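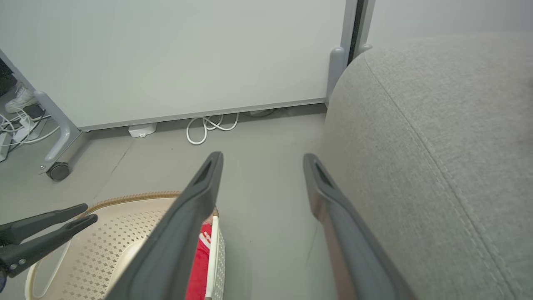
How I Get Through a Week of Laundry Without Losing a Weekend

January 2022

I used to do all our washing on Sunday. Every bit of it. I'd start with coffee and good intentions, and by nine at night I'd be sitting on the bed next to a mountain of clean clothes with no sheets on the mattress, wondering where the day went. If that sounds like your house, come on in, because I've been doing it differently for a good while now and I want to walk you through it.

You don't need to buy anything for this. You need a washer (yours or the one down the hall), a place to hang a few things, and a basket or two.

Step 1: Pick your days by what you run out of

Don't start with the calendar. Start with the thing that makes everybody yell. In our house it's socks, so socks and underwear get washed on the first day of our laundry week, no matter what. Towels come next, then shirts and pants, then sheets. I run four loads a week, one at a time, and I don't let them pile into each other.

Write down your list in the order you run out. Tape it inside a cupboard door. Mine is on the back of a flyer from Tindside, the little swim place we used to go to, and it's been there so long the tape has gone yellow.

Step 2: Sort when you take it off

Sorting at the machine is what ate my Sundays. So now we sort at undressing time. Lights and darks go in separate baskets, and anything truly filthy goes straight to the utility sink. Two baskets is plenty for most people! I tried it with five once and all I got was a hallway you couldn't walk down.

While you're at it, check pockets. I know, I know. But I once washed a lip balm with a whole load of work shirts and I am still a little sore about it. Turn jeans inside out, close zippers, and undo shirt buttons (buttoned shirts twist and pull at the holes).

Step 3: Treat stains the same day

I keep a bar of plain laundry soap and an old toothbrush by the bathroom sink. Wet the spot with cold water, rub the bar on it, scrub gently from the back of the fabric, and let it sit for 30 minutes. Then it can go in the basket and wait its turn.

Grease is different. For grease I use a drop of dish soap on dry fabric and work it in with my thumb before any water goes near it. Old coffee stains I soak overnight in cool water with a scoop of oxygen bleach, as long as the care label is okay with it. And please look at the spot again before anything goes in the dryer – heat will set what's left, and then you own a painting shirt.

Step 4: Use less detergent than you think

The cap on the bottle is huge and the lines inside are hard to see, so most of us pour too much. I did it for years. My clothes came out stiff and the washer smelled like a pond. These days I use 2 tablespoons of liquid for a normal load, a bit more if somebody has been digging in the yard. Your machine and your water may want something different, so go by the manual and tinker from there.

Leave room in the drum, too. I load loosely until it's three quarters full and then stop, even if there's one more shirt looking at me.

Step 5: Give towels their own load

Towels are heavy and linty, and they take forever to dry, so they hold up everything else. Wash them together, and keep bright ones away from pale ones for the first several washes. New red towels especially! I had a set that turned a whole drawer of undershirts the color of bubble gum. 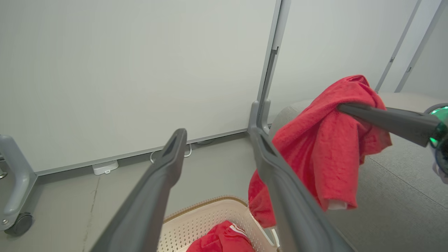

Skip the fabric softener on towels. It leaves a coating and they stop soaking anything up. If yours already feel slick, run them through a warm wash with no detergent and half a cup of white vinegar in the rinse (never together with bleach, please). Before they go in the dryer or on the line, give each one a good hard snap by the corners. That lifts the loops back up and they dry fluffier. My dryer needs 40 minutes on medium for a towel load, and then I hang them over the shower rail for a bit if the hems still feel damp.

Step 6: Fold one load before you start the next

This is the rule I fought hardest and the one that saved me. No new load goes in until the last one is folded. It doesn't have to be put away, just folded.

I fold on top of the bed, biggest things first. Towels go in half the long way, in half again, and then in thirds, with the folded edge facing out on the shelf. Shirts get folded to the width of my drawer and stood on end. Underwear does not get folded at all in this house and I sleep just fine. Odd socks live in a shoebox, and in March I go through it and turn whatever's still single into dust rags.

Step 7: Do the sheets last

Sheets get their own day and go right back on the same bed. No folding, no matching, no fighting with the fitted one. I strip the bed when I get up, wash before lunch, and have it made again by supper. If you do want a spare set, keep it inside one of its own pillowcases so the pieces stay together.

A few odds and ends

Leave the washer door open between loads so it can air out.

Wipe the rubber seal once a week. You don't want to know what I found in mine.

Clean the lint screen every single time.

If you miss a day, skip to the next load on the list and pick up the missed one when its turn comes around again. Do not try to catch up with three loads in one night. That's how I ended up back on the bed at nine o'clock with no sheets.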